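Wash day, and other things I put off

I've been meaning to write about laundry for ages, which tells you what sort of autumn I'm having. We moved into the Harna flat with 12 boxes and no tumble dryer, and I told everyone I'd be fine with an airer and an open window. Reader, it rained. It rained so much that my jeans took two days and smelled like a pond by the end of it!

So I've been learning. Smaller loads, for a start (I used to stuff the drum until the door complained). An extra spin at the end makes a huge difference, and so does leaving a proper gap between things on the airer, even if it means the socks have to wait their turn on the back of a chair. Gearóid Ó Ceallaigh downstairs swears by a fan pointed at the lot. I tried it and he's right, although our cat Dijkstra now thinks the fan is hers and sits in front of it.

Towels are my real weakness. I'd been pouring in softener for years and wondering why they just pushed the water around my back. I've stopped that now, and I give each one a good hard shake before it goes up, as my mum always did. They come out a bit scratchier, but they do dry you. I've got four in use and the rest are in the cupboard, folded in thirds and then in half, until somebody pulls out the bottom one.

Next job is the bedding, and I'm dreading it. There's no good way to dry a king-size duvet cover in a hallway. If you've found one, tell me in the comments, and please don't say "launderette" because the nearest is up to 4 miles off and I don't drive.

Peach towel, green table. 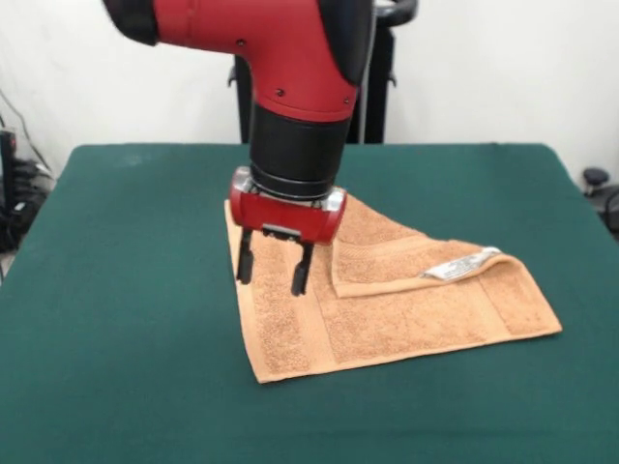
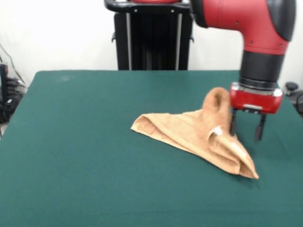
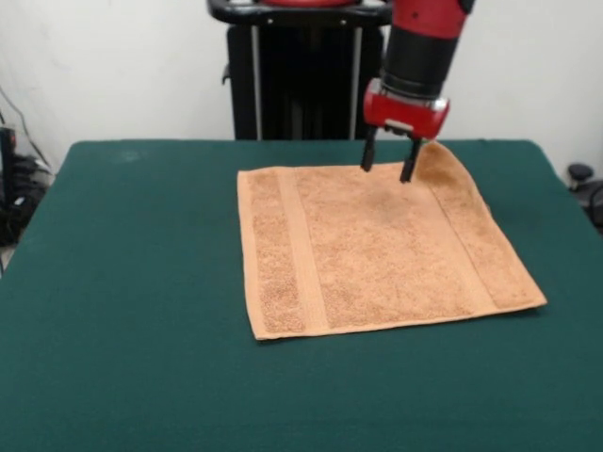 Úna Tully

Oh, and for those who asked about the soap recipe, I haven't forgotten. I want to try it on the tea towels first, and I'm still hunting for the big pan. It'll be up before December, when the heating goes on properly and I can stop going on about damp socks.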